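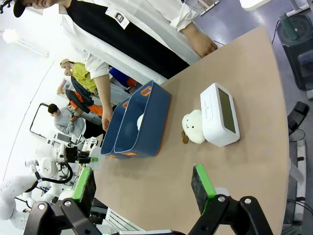
I've been going to the Saturday swap meet out at Marach since before it had proper toilets, and I still can't walk past a box of old seed packets. Last weekend I came home with 6 of them (tomatoes mostly, plus a zucchini I absolutely don't need) and a secondhand compost thermometer, so the garden is officially back on the agenda after a winter of me pretending the weeds were groundcover.

A few of you asked how the move to the new beds went. Slowly! I ordered the soil from Cruzado, who deliver on a truck that only just fits down our laneway, and it cost me $430 with the mushroom compost mixed through. I'd budgeted 300. The driver tipped it neatly on the tarp, bless him, and then it rained for two days and I was shovelling something closer to cake batter. My shoulders have forgiven me but my gumboots haven't recovered.

The beds run north to south this time. Last year I put them the other way, along the fence, and the capsicums sulked in the shade of the neighbour's bottlebrush until about Easter, when I finally got four small, bitter ones. I fried them anyway. The long bed is now tomatoes and basil at the sunny end, beans up the old cot side in the middle, and silverbeet down the bottom where it can do what it likes.

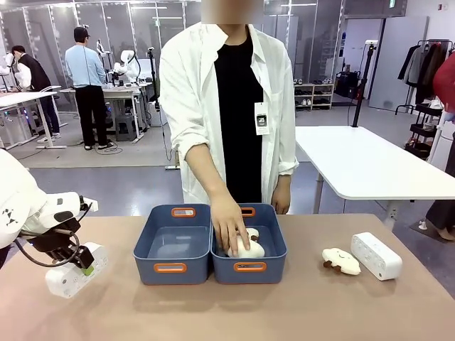
The drip line is a Tullasero kit, bought on special, and I have mixed feelings. The fittings push together nicely if you dunk the ends in a cup of hot water first. The timer, on the other hand, has a menu with the logic of a 1990s VCR, and I've twice come out in my pyjamas at five in the morning to find it watering the path. If anyone has worked out how to stop it skipping back to the default program when you change the battery, please, please leave a comment.

Now, snails. I tried the beer traps, and I tried the copper tape, which has gone a lovely colour and which they stroll straight over. What's helped most is going out after dinner with a torch and a bucket, and I've come to quite like it? It's quiet out there, you can smell the basil, and the dog thinks it's a marvellous game.

Still to do: tie up the tomatoes before they flop, net the strawberries (the blackbirds have already had the first two), and find somewhere for the leftover soil, because there's a fair old heap of it next to the clothesline and I'm sick of dropping socks in it. I'm thinking a herb bed by the back step, with mint in its own pot this time. I've learnt that one the hard way, and I'm still pulling runners out of the lawn.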